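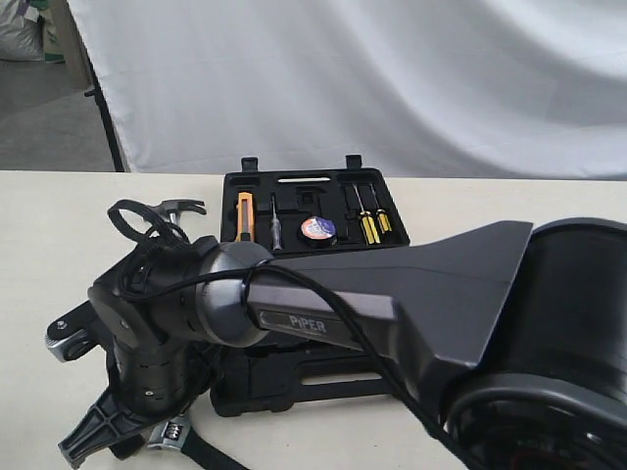 Trididach gets a winter patch, and the ferry finally leaves

The studio behind Trididach has put out its February update, and the headline feature is that the ferry in Gatesville now departs. Players of the early access build will know why this is a big deal. For months the boat has sat at the dock with its engine running, its ramp down and its captain saying "Any minute now" to anyone who walked past. A fair number of us assumed it was a comment on public transit. It was a bug.

With that fixed, you can cross to Odera, the second of the game's big islands, without the old trick of stacking crates in the shallows and hopping. Odera is a hill town wrapped around a dead observatory, and it's where the puzzles stop being polite. Gatesville teaches you that mirrors bend light and that weights hold doors. Odera assumes you were listening. The first room past the harbor gate took me most of an evening, and when I got it open there was a bench inside and a note about the importance of rest.

For anyone who has missed our earlier gushing, Trididach is a first-person puzzle game about a surveyor sent to map three islands that won't hold still. You carry a folding tripod called the Osach, and wherever you plant it, the ground within its circle keeps its shape while everything outside goes on drifting. Most of the game comes down to deciding which bit of the world you can afford to lose track of. There's no combat, unless you count the geese.

The patch notes run to 200 entries. I've read all of them so you can do something nicer with your night. The ones worth knowing:

The Osach can now be picked up from a distance if you have line of sight to it. Purists on the forum are already calling this the end of the game. It does take the sting out of a few late Gatesville rooms, where the walk back was most of the punishment. You can turn it off in the settings under "Old Knees."

There are 7 new puzzle rooms on Odera, and one of them is optional, hidden behind a bakery. I won't say how to get in. I will say that I bought a lot of bread first.

The map no longer deletes your handwritten labels when you load a save. I lost a very thorough set of notes to that one, including a drawing of a heron I was proud of.

The geese have been "adjusted." The notes don't say in which direction. After one trip along the north shore I'd guess worse.

Performance is better, mostly. The Gatesville market used to drop to a slideshow on my aging machine whenever it rained, and it rains there a lot. It now holds steady even with the shadows turned up. Odera is rougher. The observatory interior stutters every time the big lens swings around, and twice I got stuck in the staircase railing and had to reload. The developers list the lens as a known issue. The railing seems to be mine alone.

There's also a new soundtrack option that strips the music back to wind and a single piano. I left it on for an hour and became so sad about a lighthouse that I had to go and make toast.

On the subject of money, the price stays where it is until the third island arrives, after which it goes up by 2 dollars. The studio's post on this was so apologetic that I wanted to send them the difference in advance. Anyone who owns the game already gets the third island free, along with whatever it ends up being called. The forum thread for suggestions passed 900 replies before it was locked, and most of them were about geese.

Old saves do carry over, with one catch. If you parked the Osach on the ferry ramp before updating, the boat will leave and the tripod will stay behind, floating over open water at ramp height. You can get it back with the new long-distance pickup, provided you haven't switched on Old Knees. If you have, switch it off, grab the thing, and switch it on again.

We'll have a spoiler-free guide to the Odera harbor rooms in the next issue, assuming I get through the fourth one. Hints are welcome at the usual address. Please put "hint" in the subject line so I can pretend not to have opened it.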